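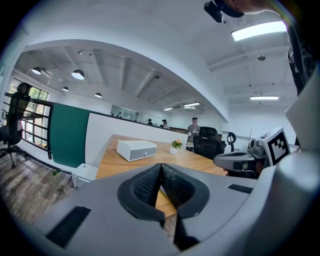
*Wrist view from a desk session: hand-held gripper in front, a second one at the right, potted plant and a white box-shaped device on the desk.*

# Boiko Desk Chores

Boiko is a set of short recordings of people doing small office and household jobs with hand-held grippers. We put it together to get a straight answer to a question we kept being asked: can a machine do these chores yet? For most of them the answer in this release is no, or only with a person standing next to it.

Last updated September 15, 2023.

## What is in it

- 1,395 recordings, one task each
- 31 tasks, from wiping a desk to coiling a cable
- A task sheet with the start state, end state and time limit for each task
- Pass/fail labels for the human recordings and for the robot trials

Recording took place in an open office in Rondonville, in a shared kitchen, and at a packing bench in the Dosov workshop. These are working rooms. People walk through, chairs get moved between takes, and the light changes during the day. We left all of that in.

## How it was recorded

The operator holds a gripper in each hand and does the job at whatever speed feels natural. Each gripper carries its own camera, so the finger pads are always in view. Position comes from printed markers and from a headset worn by the operator.

Operators got a short practice period and then the task sheet. They were not told how to hold things. Two people will often solve the same task in different ways, and both are kept if the end state is right.

## Results so far

We trained one policy per task group and ran it on a two-arm setup in the same rooms. Scoring is strict: if a person has to touch anything, the trial is a fail.

| Task group | Where it stands |
|---|---|
| Picking up rigid items | Works on most trials |
| Moving items to a marked spot | Works on most trials |
| Wiping flat surfaces | Works, misses corners |
| Opening boxes and flaps | Mixed |
| Cables and cords | Mostly fails |
| Folding cloth | Mostly fails |
| Anything near a plant | Mostly fails, leaves get pulled |

The people using the same grippers pass nearly everything, so the fingers are good enough for these jobs. What goes wrong in the robot trials is usually one of these:

1. The grip closes a little early and the object tips.
2. The object is picked up fine but put down from too high.
3. The policy stops halfway and does not start again.

Speed is a separate problem. Clearing a desk takes an operator under a minute. The robot runs hit the 4 minute limit often enough that we now report timeouts in their own column.

Shop-floor tasks did better than household ones. Parts at the packing bench come in known shapes and sit in trays. A kitchen counter has whatever somebody left on it.

## Layout

```
boiko/
 tasks/ task sheets, one per task
 recordings/ video and gripper position
 trials/ robot runs, same format
 labels.csv
 splits/
```

`labels.csv` has one row per recording. The `room` column uses `office`, `kitchen` or `bench`. Please use the files in `splits/` if you want to compare numbers with ours. Random splits put takes from the same session on both sides and the scores come out too high.

## Known problems

- Video is wide-angle with dark corners. Crop or mask before training if your model is sensitive to it.
- The far gripper hides its operator's hand in many desk takes.
- Markers are lost when tilted away from the camera. Gaps are filled by interpolation and flagged in `pos_filled`.
- Takes recorded before March use an older clock sync and can drift by a few video frames.
- Kitchen tasks are underrepresented.
- There are no stairs, doors or floor-level chores in this release.

## Use

Free for research and teaching. Bystanders can appear in the background of office recordings. Do not try to identify them, and do not publish stills that show a face up close.

Do not use these results to claim that a product is ready for unattended work in a home. The robot trials were run with a person at the stop button the whole time.

## Related

The Zodgate loader reads this format directly; set `source: boiko` in the config. It caches 2,000 clips by default, so the whole set fits without changing anything.

Bug reports go in the issue tracker. Include the recording ID and the task name.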